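机械手今天也要刷牙洗脸：我是怎么照顾一只夹爪的

你好呀！我的工作是照顾一台会抓东西的机器。

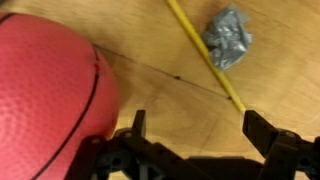
它的名字叫Hular，是一条机械臂，手腕上装着一只夹爪，夹爪有两根手指。有小朋友问过我：“机器人又不吃饭又不睡觉，还用得着照顾吗？”用得着，太用得着了！我每天上班，有一大半时间就花在这上头。今天我就把它从早到晚的事情讲给你听，怎么装、怎么擦、坏了怎么修，你要是中途想去喝水就去喝，回来接着看。

先说说Hular每天干什么。它练习拿东西：有圆的，有细长的，也有皱成一团、怎么看都不像个东西的东西。拿起来，挪个地方，放下，再来一遍。听起来很无聊对不对？可是你想想自己学用筷子那会儿，夹花生米夹了多少回才夹住！（我到现在夹汤圆还是会滑，别告诉别人。）

早上第一件事：先看，不摸

我到了工作间，第一件事是把手背在身后，绕着Hular走一圈。

为什么要背着手呢？这是我给自己定的规矩。机械臂的力气比看上去大得多，哪怕它一动不动，也可能正在等一个信号。所以在确认它真的断了电之前，我的手绝对不往它够得着的地方伸。工作间的地上贴着一圈线，线里面是它的地盘，它通电的时候，人站在线外面。这一条对大人和小朋友都一样，没有谁可以例外。

绕圈的时候我看什么呢？看电线有没有被拉得太紧，看桌面上有没有昨天忘了收的工具，看手指上有没有粘着东西。有一回我发现一根手指上粘了一小截胶带，小得跟指甲盖似的。你可能觉得这有什么关系，关系可大了！手指多了一层黏糊糊的东西，它把积木拿起来以后，松手，积木不掉，就那么挂在手指上晃呀晃。Hular的程序以为自己已经放好了，高高兴兴地去拿下一块……后面的事你自己想象吧。

看完了，我还要听。通电以后，我让它慢慢地动一动，每个关节都转一小下，像做早操那样。好好的关节转起来是很匀的“嗡——”，要是听见“咯哒”或者“吱吱”，我就按停，记在本子上。时间长了，我的耳朵比眼睛还灵，有时候在隔壁倒水都能听出来它今天哪儿不对劲。

红色的大按钮

既然说到按停，就得讲讲那个红色的大按钮了。

它叫急停按钮，长得像个小蘑菇，一巴掌拍下去，机械臂马上停住。每天早上我都要真的拍一次，看它灵不灵。对，每天都拍，昨天灵也不能代表今天灵。拍下去以后还得转一下才能弹回来，这个设计是故意的，要让人想清楚了再重新开始。

你家里或者学校里可能也有这种按钮，比如商场的扶梯旁边。请不要拿它玩哦，扶梯突然停下来，站在上面的人会摔跤的。

手指是怎么张开合上的

好啦，现在讲我最喜欢的部分：夹爪！

来，把你的手伸出来，大拇指和食指捏一下，再张开。再捏一下。你动的是手指头，可是力气是从哪儿来的呢？另一只手握住自己的小臂，再捏几下试试，是不是感觉皮肤下面有东西在动？拉着手指头的肌肉，有好多都藏在小臂里，靠一根根像绳子一样的肌腱连过去。

夹爪的道理有点像。电机待在手掌里，手指那儿是没有电机的。电机一转，就推动一些小杆子，小杆子又带着手指合拢或者张开。这些互相连着的小杆子叫“连杆”。连杆和连杆碰头的地方有小销子或者螺丝，让它们能转，又不会散架。你可以拿两根硬纸条，用图钉穿在一块软木上试一试（请大人帮忙按图钉），再加两根，钉成一个歪歪的方框，推一推其中一边，另一边也会跟着跑。恭喜你，你做出了一个连杆机构！

那么多转来转去的小地方，每一处都是我要照顾的。它们会沾灰，会变松，会磨得越来越细。自行车骑久了会响，道理是一样的。

给手指洗脸

Hular每天要洗脸，不过不能用水冲，它肚子里有电路，一冲就完蛋了。

我洗脸的步骤是这样的。先断电，把钥匙拔下来放进自己口袋里。钥匙在我口袋里，别人就开不了机，这样我的手伸进去才放心。然后拿一块软布，沾一点点清洁液，拧到几乎干，顺着手指从根往尖擦。指尖内侧要擦得最仔细，那儿是真正碰东西的地方，油油的就会打滑。你洗完手没擦干去拧瓶盖，是不是怎么都拧不开？就是那种感觉。

缝里的灰用小刷子扫。我用的是一把旧的软毛牙刷，所以我老说给它“刷牙”，虽然它没有牙。有一种用嘴吹的办法我劝你别学，我刚上班的时候鼓足了气吹过一次，灰全飞进了我自己的眼睛里，眼泪流了半天，后来就老老实实用刷子了。

擦完要等它干透了再通电。等的时候我一般去给自己也洗把脸。

上油，只要一点点

有些能转的地方要抹润滑脂，就是一种软软的、像牙膏一样的油。刚开始的时候我总觉得，油嘛，多抹点肯定更好！结果多出来的油到处跑，粘上灰，变成黑乎乎的泥，转起来比没抹还费劲。

现在我用牙签挑，一粒芝麻那么大就够了。抹好以后用手轻轻把手指掰开合上几次（还是断着电哦），让油自己走到该去的地方，再把挤出来的擦掉。

指尖的内侧可千万不能沾到油。我一般先把指尖用纸包起来，再去抹别的地方，像理发店给你围围巾那样。

什么时候该上油呢？我们的规矩是每抓2000次就上一回。控制箱里有个计数的小程序，Hular每合拢一次手指它就加一。到了数，屏幕上会跳出一个小油壶的图标，特别可爱，我每次看到它都会说“来了来了”。

螺丝也会偷偷溜走

你有没有遇到过，眼镜腿上的小螺丝，明明没人碰过，有一天突然掉了？

螺丝就是这样，它怕抖。机器动来动去，每次都抖一点点，螺丝就一点一点地往外退，慢得谁也看不出来。所以我要给它们做记号：拧紧以后，用漆笔画一道细线，从螺丝头上一直画到旁边的金属上。只要螺丝转了，哪怕只转了一点点，这道线就断成两截，对不齐了。我早上扫一眼就知道谁想偷跑！

这招你也可以用。家里的桌子椅子要是老松，请大人拧紧以后让你画一道线，过一个月再看看。

拧螺丝也有讲究。太松会掉，太紧会把里面的螺纹拧坏，再也拧不住了。我用的扳手会“说话”，拧到刚刚好的时候它会“咔”地响一下，意思是够啦，住手。这种扳手叫扭力扳手，是Stomitz做的，手柄上的字都被我磨没了。第一次用的时候我没听见那声“咔”，又使劲拧了半圈，螺丝头就……断在里面了。取那颗断掉的螺丝花了我整整一个下午，所以我现在拧螺丝的时候谁都不许跟我讲话。

教它认识自己的手

洗干净了，螺丝也都老实了，接下来要做一件听上去有点奇怪的事：告诉Hular它的手有多大。

闭上眼睛，用食指点一下自己的鼻尖。点到了吧？你根本不用看，身体自己就知道手在哪儿、鼻子在哪儿。机械臂没有这个本事，它只知道每个关节转了多少，要是手指换了一副，长了一点点或者短了一点点，它不会自己发现，还照着老样子去够，结果就会戳到桌子，或者在空气里捏一把。

所以每次动过夹爪，我都要给它做“校准”。第一步，让手指完全合上，告诉程序：现在，是零。第二步，让手指张到最大，再告诉程序：现在，是110毫米。从这往后，中间不管张开多少，它都能自己算出来。就像你在直尺上先找到零，再找到尽头，中间的刻度就都有地方待了。

我会再用一把卡尺量一量指尖之间的距离，看它说的和我量的是不是一样。不一样就重新来。有一次我来来回回做了好多遍，怎么都对不上，急得直跺脚，最后发现是卡尺没归零，错的是我。我跟Hular道了歉。（它没什么反应。）

还要教它认识自己的眼睛

有的机械臂会在手腕旁边装一个小摄像头，手伸到哪儿，眼睛就跟到哪儿。你想象一下自己的手腕上长了一只眼睛！写字的时候看见铅笔尖，吃饭的时候离饭粒特别近，挠背的时候……算了，挠背的时候就别看了。

眼睛长在手腕上有很多好处，离东西近，看得细。麻烦也有，离得太近，大东西就只能看见一部分，自己的手指还老是挡在前面。还有影子，球旁边的影子是淡淡的褐色，人一眼就知道那是影子，机器有时候会犹豫，咦，这是不是另外一个东西呀？亮闪闪、皱巴巴的东西也挺难为它，皱褶上这儿反一下光，那儿反一下光，每换个角度就变个样子。

照顾眼睛比照顾手指要更小心。镜头只能用专门擦镜头的布，轻轻地打圈擦，擦手指的那块布绝对不可以拿来用，上面的小沙粒会把镜头划花。我把两种布分别放在两个盒子里，盒盖上一个画了手，一个画了眼睛。画得不太像，有同事以为那个眼睛是条鱼。

擦完镜头也要校准一下，办法是拿一块印着黑白格子的板子，让它从各个方向看。格子有多大我们早就知道了，它看到的格子歪了多少、小了多少，程序就能反过来算出眼睛装在什么位置、朝着哪边。这一步我得端着板子让它看，胳膊可酸了，后来我做了个架子，把板子往上一插，我就可以坐着了。

桌子也是机器的一部分

这一点连很多大人都没想到：桌子要是不稳，再聪明的机械臂也抓不准。

你试试让别人轻轻晃着桌子，你在上面搭积木。气不气？

所以我每周检查一次桌脚，把水平仪往桌面上一放，看里面的小气泡是不是乖乖待在中间。气泡跑到左边，说明左边高了，就把左边的桌脚往下调一点。（气泡喜欢往高处跑，刚开始我老是记反，调得越来越歪。）

桌面我也喜欢用木头的。东西放上去声音柔和，不太反光，划了道子也不心疼，用久了这儿一条印子那儿一个小点，看着挺亲切。只是擦的时候要顺着木纹，缝里别积水。

圆的东西放在桌上还有个问题，会滚。Hular伸手过去，手指头先碰到球的一边，球就咕噜噜跑了，它扑个空。人会追着球走，它得重新看、重新想、重新伸手。所以遇到圆的东西，手指要从两边同时靠近，还要对准球最鼓的地方。对得太高，一捏，球就从下面“噗”地溜走，跟你捏湿肥皂一样。

细棍子呢，是另一种脾气。夹在正中间，两头一样重，稳稳当当；夹偏了，重的那头就往下垂，像跷跷板。你可以拿一支铅笔，用两根手指捏着不同的地方提起来，找找看哪里最平。

那天它突然不动了

下面讲个故事。十月里有一天，Hular正拿着一块积木往盒子里放，半路上停住了，屏幕上跳出来一个数字：621。

机器生病的时候不会说“我肚子疼”，它只会给你一个号码，叫“故障代码”。我翻开厚厚的说明书找到621，上面写着“手指位置与指令不符”。翻译成我们平常讲的话就是：“我叫手指合到这儿，可它没到这儿，我有点害怕，所以先停下来了。”

好，问题来了，为什么没到呢？我坐下来想，可能是有东西卡住了，可能是电机没力气了，也可能手指好好的，是报告位置的那个小零件在瞎说。修机器就像当侦探，不能一上来就抓人，得一个一个地问。

我先断电，拔钥匙，用手轻轻掰手指。掰得动，可是到了某个地方有一点点涩，像拉链卡到了布。有线索了！

我拿手电筒往连杆缝里照，看了半天，什么都没看见。换个角度，还是没有。我都准备把整只手拆下来了，刚好蹲下去捡掉在地上的手套，从下往上一瞧，嘿，缝的最里头有一小卷线头！不知道是从哪块布上掉下来的，缠在销子上，转一圈紧一圈，越缠越结实。

用镊子夹了好久才把它拉出来，长长的一条。拉出来以后手指马上就顺了。我把销子擦干净，抹上芝麻大的一点油，重新校准，通电，让它空着手张合了几回。621没有再出来。

从那以后我擦手指就换了不掉毛的布，旧的那块拿去擦窗台了。

换手指

手指会磨损，就像你的橡皮越用越小，鞋底越走越平。Hular的指尖外面包着一层有点软的垫子，时间一长就磨光滑了，光滑了就抓不牢。这时候要换新的。

我们上一副垫子用到第3865次抓取的时候，我发现它拿细棍子老往下滑，一看，垫子上的纹路都快没有了。新垫子是Marwat寄来的，装在一个小纸盒里，两片两片地包着，闻起来像新运动鞋。

换垫子的时候两边要一起换。有一回我图省事，只换了磨得厉害的那一边，结果一边厚一边薄，抓什么都往薄的那边歪，好好的球也能给它捏跑。你穿一只新鞋一只旧鞋走走看就明白了！

旧垫子我没有扔，用笔写上它用了多少次，排在抽屉里。每一片磨的地方都有点不同，有的磨在尖上，有的磨在边上。老磨在边上的，多半是手指装歪了，这些旧垫子等于在偷偷告诉我该检查哪里。

换完不能马上让它干重活，要先让它拿轻的、软的东西，比如海绵块，拿一会儿再慢慢换成硬的。我自己换了新跑鞋也是先在小区里走两圈。

电线，最容易生病的地方

你猜机械臂身上什么最容易坏？我刚来的时候猜是电机，猜错了，我们这儿坏得最多的是线。

手臂转来转去，线就得跟着弯来弯去。拿一根回形针掰直，来回折，折不了几下就断了（断的地方会变得有点烫，小心手指）。电线里面的铜丝也是这样，总弯同一个地方，就会从里面断掉，外皮还好好的，什么都看不出来。这种毛病最气人，手臂在左边，一切正常，手臂转到右边，灯灭了，再转回来，灯又亮了。

对付它的办法是给线留出一个松松的弯，让它有地方可以伸展，又不能太长，太长会挂到别的东西上。固定电线的扎带我不勒得太死，能转动一点点刚刚好。扎带多出来的尾巴要剪平，不剪的话会划手，我手背上有一道白印子就是这么来的。

给它写日记

每天下班之前，我都会写一页维护日记。写什么呢？今天擦了哪里，听见了什么声音，哪颗螺丝的线没对齐，换了什么零件。什么事都没有的日子就写“都好”。

我的本子封面上印着Duvley，是一个做螺丝收纳盒的牌子，买盒子送的本子，纸特别厚，油手摸上去也不透。第一页的日期是2018年8月11日，是个星期六，那天我本来休息，实在太想看新到的机械臂，就跑来了。那一页上画了一只很丑的夹爪，旁边写着“好黑，好帅，不知道按哪里”。

日记真的很有用。有一阵子Hular总是在下午变得笨手笨脚，早上却好好的。我把本子往前翻，发现每次变笨那天都写着“太阳很大”。原来下午的太阳从窗户照进来，正好晒在桌面上，把它的眼睛晃花了。装上窗帘就好了，一个零件都没换。

你也可以给你的东西写日记呀，比如自行车，哪天打了气，哪天链条掉了。

小朋友问过我的问题

它会疼吗？
不会。它没有感觉疼的地方。可是它碰到硬东西的时候会发现“咦，怎么推不动”，然后停下来，这个本领是人给它装的。

可以跟它握手吗？
不可以哦，我也没握过。它的手指是照着积木和球调的，不知道你的手有多软。

它会自己修自己吗？
现在还不会。它能告诉我哪里不对劲，可是拿扳手钻到自己肚子底下，它做不到。你也没法自己给自己拔牙吧。

它抓不到东西会生气吗？
不会，生气的是我。

它晚上睡在哪里？
就待在原地。下班前我让它把手臂收起来，折成一个很稳的姿势，手指稍微张开一点，再断电。手指合得紧紧的过夜，软垫会被压扁。

我长大了也想做这个，现在要学什么？
拆东西！先问过大人，找坏了不要的、没有插电也没有电池的，比如旧圆珠笔、坏掉的发条玩具。拆的时候按顺序把零件排在一张白纸上，每个旁边写个号，再试着装回去。装回去以后要是多出来一根弹簧，别慌，我也常常多。

在家试一试：筷子夹爪

你需要一双一次性筷子、一根橡皮筋、一小块折起来的硬纸，还有几样不怕摔的东西。

把硬纸夹在两根筷子粗的那一头中间，橡皮筋绕着筷子和硬纸缠紧。捏一捏，筷子尖就会合上，一松手又自己弹开。现在你有一只夹爪啦！

先夹纸团，再夹橡皮，最后夹乒乓球。乒乓球很难吧？在筷子尖上各缠一小段橡皮筋再试试。缠上去的橡皮筋就是软垫，跟Hular指尖上那层是一个道理。

还可以闭上一只眼睛夹。你会发现远近变得不太好判断，筷子老是伸过头或者伸不到。只有一只眼睛的机器就常常有这个烦恼，得换几个位置多看几眼。

夹够了以后，看看橡皮筋松了没有，筷子尖上沾了什么，该擦的擦，该换的换。做这件事的时候，你就是这只夹爪的维护员了。

好啦，屏幕上的小油壶又跳出来了，我得去拿牙签了。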